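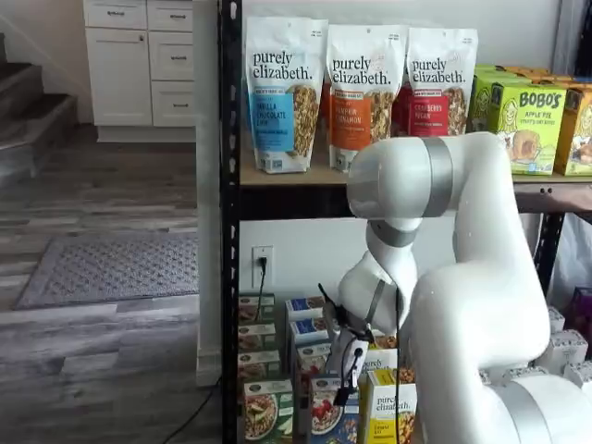
What is boltless shelving?

Boltless shelving is a form of storage rack in which the beams hook into slots cut along upright metal posts, so that the frame stands without nuts or bolts. The shelf itself is usually a board laid on the beams.

Use with packaged food

Racks of this kind are common in grocery stockrooms and household larders. Cereal boxes may be stood upright with the front panel showing, or laid flat and stacked where height is limited. Stand-up pouches, such as those used for granola, have a folded base and are normally kept in a single row per flavour.

Adjustment

Shelf height is changed by lifting a beam out of its slots and refitting it higher or lower. The shelf must be cleared beforehand.

History in Lavden

The Kauppinen works at Lavden made racks for grocers under the name Gulleo. The catalogue compiled by Aleksi Toivonen lists 221 parts, of which 217 remained in production in May 2020.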